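Flush toilet

A flush toilet is a plumbing fixture that disposes of human waste by using water to carry it through a drainpipe to a sewer or septic system. It consists of a bowl, a trap that holds standing water, and a means of releasing water into the bowl quickly enough to empty it. Flush toilets are found in most homes with piped water and are made chiefly of vitreous china, a glazed ceramic that resists staining and does not absorb liquid.

Operation

Most household toilets depend on gravity. Water stored in the tank drops into the bowl when the handle or button is operated. In a siphonic toilet, the rush of water fills the curved passage behind the bowl and starts a siphon, which pulls the contents out until air enters the passage and breaks the flow. In a washdown toilet, the water pushes the contents over a short, wide bend without forming a siphon. Siphonic bowls are usual in North America and washdown bowls in Europe and much of Asia.

The water left in the trap after each flush keeps sewer gas from entering the room. If a toilet goes unused for a long period, this water can evaporate, and the smell of the drain may be noticed. Pouring a bucket of water into the bowl restores the seal. 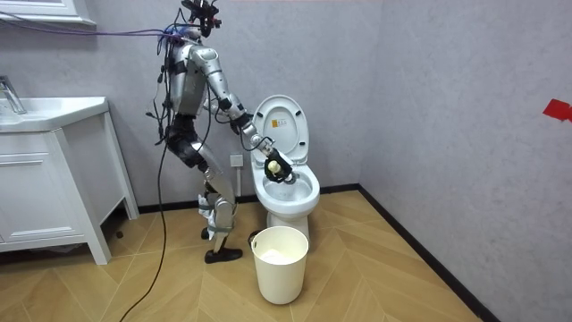 Types

Toilets are commonly grouped by how the tank and bowl are joined. A two-piece toilet has a separate tank bolted to the back of the bowl, with a rubber gasket between them. It is generally cheaper to make and ship, and a cracked tank can be replaced without disturbing the bowl. A one-piece toilet is cast as a single unit. It has no seam between tank and bowl, so there are fewer places for dirt to collect, but it is heavier and harder to carry up stairs.

A wall-hung toilet is supported by a steel carrier inside the wall, with the tank usually hidden behind a panel. The floor beneath it is left clear. Installation costs more, and repairs to the tank parts are made through the opening behind the flush plate.

Pressure-assisted toilets use the force of the water supply to compress air in a sealed vessel inside the tank. They clear the bowl quickly and are louder than gravity models. They are used in offices, schools and other places with heavy traffic.

Flush controls

The side-mounted lever remains common in the United States. It lifts a flapper by means of a chain, and the flapper falls back into place once the tank has drained. Push buttons are normally mounted on the tank lid and work a tower valve in the center of the tank. A dual-flush control gives a choice between a reduced flush for liquid waste and a full flush for solids. 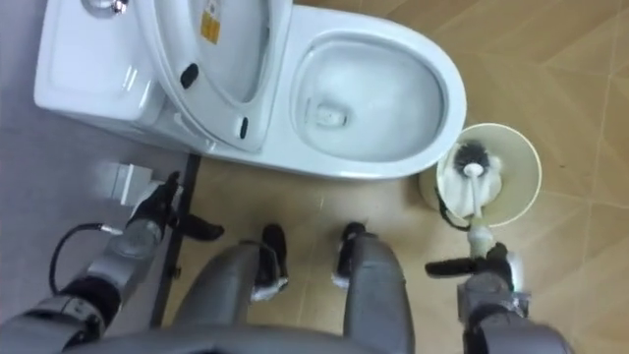 A worn flapper or seal lets water trickle from the tank into the bowl. The leak may be silent. It can be checked by putting a few drops of food coloring in the tank and waiting without flushing; color in the bowl shows that water is getting past the seal. Mineral deposits on the valve seat cause the same fault and can often be removed with a nylon pad.

Water use

Older toilets used far more water per flush than current ones. The first low-volume models sold in many areas were unpopular, as tank and bowl designs had been only slightly altered and often needed a second flush. Later designs used wider valves, smoother glazed passages and reshaped rims, which improved performance without adding water.

A household survey carried out in the town of Ruvmont by Kamala Alva and Divya Devadiga covered 1,011 homes. Leaking toilets were found in 17 of the homes on Jisgate, a street of older row houses, and in 6 of those the occupants had not noticed the leak. The authors recommended that seals be inspected whenever a water meter is read.

Cleaning and care

Bowls are cleaned with a brush and a mild acidic or bleach-based product. The two must never be mixed, as the combination gives off chlorine gas. Abrasive powders can dull the glaze over time. Cleaning tablets placed in the tank may shorten the life of rubber parts, and some manufacturers exclude this damage from their warranties.

See also

Bidet
Composting toilet
Septic tank
Trap (plumbing)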